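Why Club Rugby Should Keep Its Small Grounds

The future of amateur rugby is usually discussed in terms of money, and there is good reason for that. Clubs in the lower leagues have small incomes and rising bills, and those who govern the game are right to ask how the available funds can be spent to best effect. It is the view of this writer, however, that the present enthusiasm for shared regional grounds rests on a narrow idea of what a rugby club is for, and that the game will lose a good deal if the matter is settled on cost alone.

The proposal now before the clubs of the Inirow district is a familiar one. Four clubs, each with its own pitch and pavilion, would give up their grounds and move to a single site at Bavia, where there would be two full-size pitches, one of them artificial, together with modern changing rooms and proper floodlighting. The plan has been drawn up with care by the consultants Verschueren, and its authors deserve credit for the thoroughness of their work. The existing pavilions are old. Two of them lack separate changing rooms for women and girls, and this is a serious failing at a time when the women's game offers the best prospect of growth. Matches are lost to waterlogging each winter, and in December the fixture list can become little more than a statement of intention.

These are real difficulties and they should not be dismissed. A club which cannot offer its players a fit place to change, or a match on a Saturday when one has been promised, will in time lose those players to other sports. An artificial surface would also allow midweek training to continue through the worst of the weather.

The objection lies elsewhere. A shared ground is nobody's home. The calendar must be divided, and a club whose first team is given the late kick-off one week will find itself without a pitch the next. The bar and kitchen, on which most amateur clubs depend for their income, would be run under contract, with the proceeds passing to the operator of the site. The plan allows each club a fixed annual payment in return, but a fixed payment takes no account of a good cup run or a well-attended dinner. It also removes the reason for members to give up their evenings.

Distance matters as well. The Brellus club draws nearly all of its junior players from the streets beside its ground, and many of them walk to training. Bavia is 7 miles away by a road with a poor bus service. Parents with cars will manage. Those without will not, and it is their children whom the game most often claims to be seeking. Forecasts of membership in the plan assume that every present player will follow his or her club to the new site, and no evidence is offered for that assumption.

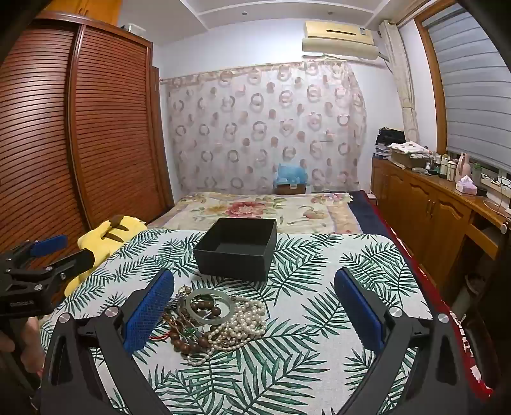

Small grounds also hold a club's history in a way that is difficult to move. A pavilion built forty years ago by its own members will contain team photographs, honours boards, old fixture cards and shirts from winning seasons, few of them worth anything at a sale. They resemble the contents of a family jewellery box, where strands of pearls lie looped together in a heap with a bangle and a string of wooden beads, and where the value of each piece depends largely on knowing who wore it. The Bavia plan provides one display cabinet in a shared entrance hall, to be divided among four clubs. Most of what hangs on the present walls would go into storage, and a junior player arriving for the first time would learn very little of the club whose colours he or she had been given.

It may be said that sentiment is a poor basis for policy, and in general that is true. Yet amateur rugby is sustained almost entirely by attachment. People line pitches, wash kit and drive minibuses on winter mornings for a club to which they feel they belong. A policy which weakens that feeling has a cost, even though it appears in no column of the accounts.

A better course is available. The artificial pitch at Bavia could be built by itself, as a training ground and a reserve venue for matches when the weather closes the others. The remaining funds could then be spent on the pavilions — beginning with the two that have no separate changing rooms — and on drainage where it is most needed. Each club would keep its ground, its bar and its own fixtures. Such an arrangement would be less striking than a new regional centre, and it would demand more patience of those who administer it. It should nevertheless be costed in full and placed beside the existing proposal before any club is asked to vote on giving up its lease.

May 29, 2019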